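Pirholm Club Gripper Kit
Handheld trainer for student robotics teams
Kit no. 569 – In stock

Price: $300 per kit
Ships to: schools, clubs, and patient parents

The Pirholm is a two-finger gripper you hold in your own hand. Students do a chore with it, the kit records the chore, and the club's arm later tries to copy them, bad habits included. It was put together for the Lirneck after-school class by Tavion Pettigrew, who wanted something a ninth grader could drop and a ninth grader could fix. Both have been tested at length.

In the box
Gripper body with base plates
2 soft fingers, plus a spare pair
Printed marker tags
Hex key (you will lose it)
Class booklet, 7 lessons

Not in the box
The arm. The Altidus mount fits most club arms and is sold separately. So is the Nair cable set, and yes, you need it.

Class notes
Lessons one through three use things from home. Bottles are good, towels are humbling, and toast is lesson six for a reason. Teams entering the November meet should finish the booklet first – the judges have read it.

Returns accepted on unopened kits. Crumbs count as opened.

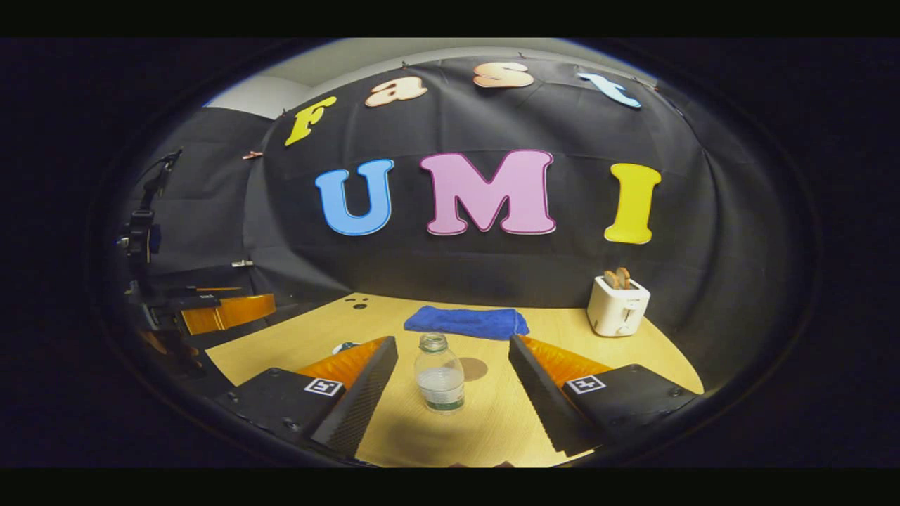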